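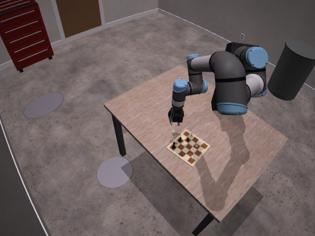
vedgate_tim: Check the gripper tool frame before you touch the board pose. An angled board only needs one rotation about Z, and if that were wrong the error would grow as you moved away from the origin corner. A constant offset on every square points to the tool.

Leonora Dagdag
October 28, 2019

It does look constant. To recap for anyone joining: simulated chess cell, six-axis arm bolted to the table, two-finger gripper, board at an angle to the table edges. Every pick lands 4 mm off along the closing direction. Pawns get nudged over, kings survive. The board frame is taught from three points (origin corner, one along the file, one for the plane). I re-taught it twice and got the same figures.

skikura

Are the finger tips modelled the same as the pads in the collision mesh? In our cell the TCP had been copied from an older finger set. It sat on the left fingertip and not midway between the two. Half the opening gave us the error almost exactly.

stallow_b

I don't agree that it's the tool. A TCP error turns with the wrist. If she always approaches with the same wrist angle, she can't tell one from the other. Rotate the last joint by 90 degrees, pick the same square and compare.

vedgate_tim

Fair point. Do that first.

Leonora Dagdag

Did the 90 degree test. The offset went round with the wrist, so it is the tool. I've moved the TCP to the midpoint between the pads and taught it again with the fingers open, away from the pieces.

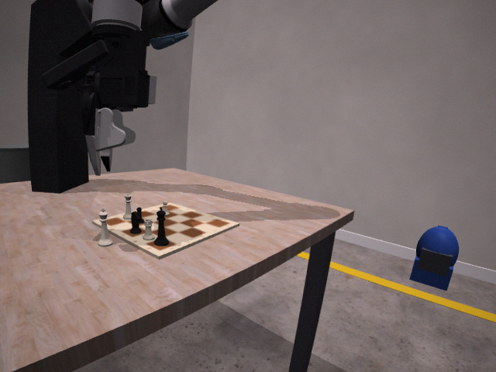 With the new value the remaining error is under 1 mm on all the squares I tried, including the far corner. I also raised the approach height to clear the king's finial, as the old height was set for pawns – that one was my own doing.

stallow_b

Good. I would still parent the board frame to the table and not to world. Otherwise the next person who shifts the table has to teach it all again.

skikura

Disagree there. Parent it to the robot base. The arm is what has to find the squares.

stallow_b

The base is bolted to the table, so the numbers come out the same until somebody remounts the arm.

Leonora Dagdag

Going with the table for now. Base offset is saved as a separate frame under the name Sebastian, same as in the March version, so either can be switched in. Next job is the gripper closing force on the rooks.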